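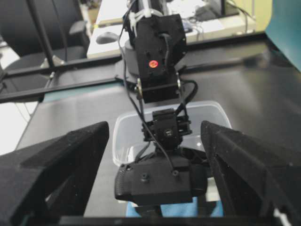
Posted by the community team at Jatbridge | December | 2 min read

Jatbridge launches Filine, a welcome programme for brand new online communities

We've been itching to share this one! From today, anyone running an online community on Jatbridge can switch on Filine, our new programme for looking after members in their first 10 days.

I've run forums for longer than I care to admit, and the bit I always got wrong was the start. Someone joins, reads a few threads, gets a stiff automatic email and never comes back. So we sat down with 78 community managers last spring and asked what they say to newcomers, and when. Most of them had a drawer full of half-used templates (me too), and hardly any knew which ones people read.

Filine puts all of that in one place. You write your welcome messages, choose who they go to and see which ones get a reply – that's the number our testers kept asking for.

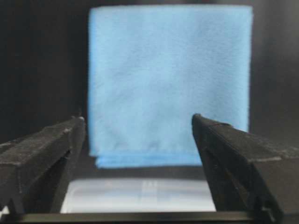
Gezer, a forum for allotment growers, was the first to try it. Before the trial, 2 in every 10 new members there posted something in their first month. By the end it was 4, and the hosts tell us the introductions thread has never been so busy.

We're also giving away 70 free places on Dramusora, our online course for first-time hosts, which starts in the new year. Places go in the order people sign up – the form is on the Filine page, along with prices and a press contact.

Ends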